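Visit to the Nardale recording room

We got to Nardale a little before nine on Thursday. There were eight of us, most from the Sang evening course and two who had heard about the trip from a neighbor. Parking is behind the building, and the entrance is the green door on the side street, which took us a while to find.

Imani Magesa met us and went over the rules. Bags stay in the lockers, and no leaning on the benches, because a bump shows up in the recording and the take has to be thrown out. Then she handed us over to Erick Lukumay, who runs the recording room.

The room has eight stations. At each one a person moves a robot arm by hand controls through a short task, and the cameras and joint positions are saved together. One complete try is called an episode. The episodes go to a learning system that Nardale is building with Jivatness. Erick said they had 1,046 episodes of the current task when we visited, and 730 of them had passed checking.

I had expected most of the rejected ones to be dropped objects. Drops are often kept if the operator picks the thing up again and finishes, as the system needs to see recoveries too. More are lost to dull causes such as a late start, a wrong task label or a camera that stopped saving partway through.

Maribeth Enriquez has been an operator there since May. She let three of us try a station. The task was to pick up a small block and set it down inside a taped square. My first try took over a minute and hers took a few seconds. The hard part is judging height. You watch the arm directly, and there is no feel in the controls, so I kept stopping too high and letting the block fall. Welington Macedo got it on his second go and was asked if he wanted a job.

After coffee we moved to the checking desks. Kibet Kioko was going through recordings with the views side by side, marking where each episode should start and end. He plays them at double speed and slows down when the arm is near something. For each one he picks keep, trim or reject, and adds a short note if it's a reject.

He spent some time on the close-up views, which I found the most interesting part of the morning. From across a room an arm near a surface is easy to read. Close up, there can be very little to go on: a pale gray surface, brighter in one area, and the blurred dark tip of one gripper finger coming up from the bottom. Kibet said new checkers want to reject everything like this. He checks it against the other views and the joint positions before deciding.

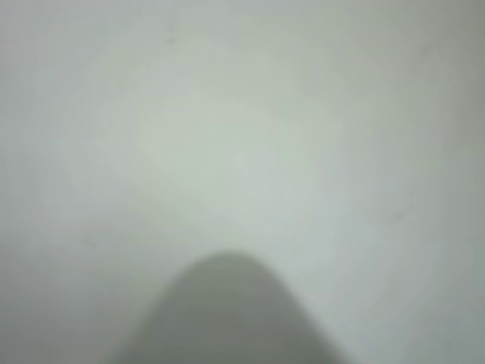
If you want to go

Visits are for groups of up to ten and have to be booked through the front desk. Allow two and a half hours. The recording room is kept cool, so bring a sweater. The Ruvuva bus stops at the corner, and the ride back leaves every half hour until six.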